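Home | Topics | Ask | Members | Log in

We use cookies to remember your settings. Accept / Manage

Graduate funding and awards

Can I apply for a department award if my supervisor is on leave?

Blažena Hubáček

Hello everybody. I am in the second year of my doctorate in education, and I would like to apply for the Narnberg fellowship in my department. The form asks for one letter from the main supervisor and one from another faculty member. My supervisor is on research leave until December and she told all her students that she will answer email only once in a while. The office says the letter must come "from the supervisor of record," but when I asked if the acting supervisor counts, they sent me the same page again.

My second problem is the statement. It has a limit of 200 words for the research part and 100 words for the leadership part. My leadership is mostly a reading group for new international students, which I have run since my first term. We meet in the evening, we read one article, and we help each other with academic writing. I am not sure if this is serious enough to write down.

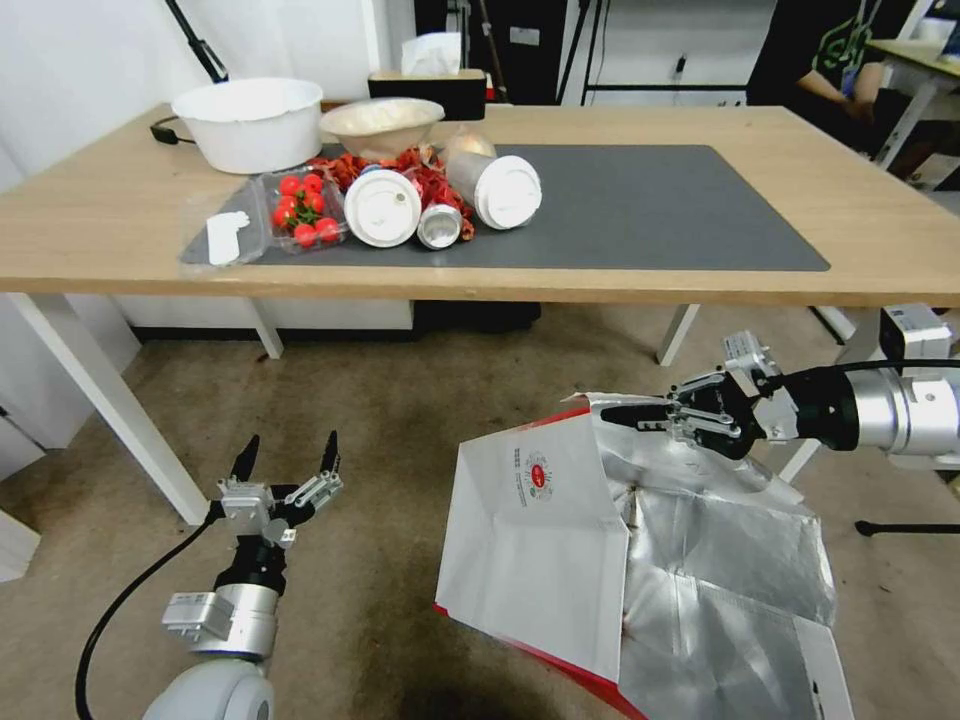 I also have a small teaching job at a language school, Plumar, but it is paid, and a classmate told me that paid work should not go in the leadership part. Is this correct? My draft is now 177 words for the leadership and I do not know what to cut.

Thank you for reading - I know it is a long post.

vikum_grad

Ask the graduate chair, not the front office. Acting supervisor was fine for me but that was a different school.

Saber

I have read applications for an award of this type at my university, so I can tell you how it was done there. Your rules may be different.

About the letter: "supervisor of record" usually means the person whose name is in the student system. If the acting supervisor was entered in the system when the leave began, he or she may already be the one they want. If not, write to your supervisor now, in a short email with the deadline in the subject line. Attach your CV and a half page with the points you hope she will mention. Many people on leave will still write a letter if the work is prepared for them. You can ask the graduate chair at the same time, and keep the reply in writing.

About the reading group: yes, put it in. We had around 50 applications in my year and a lot of them listed titles only, with no word on what the person did. Say when you started it, who comes, and one thing that changed because of it. That is already enough for 100 words.

The paid job is a matter of the form. Ours said "service and leadership," and we did not count ordinary paid teaching, but if you trained other teachers or started a new course there, I would give it one sentence. To cut the draft, first take out the sentences where you explain why leadership is important. The readers know this - they want to see your part in it.

Blažena Hubáček

Thank you both. I wrote to the chair this morning and the acting supervisor is in the system, so she can sign. I will take out Plumar and my first paragraph.

Last updated: December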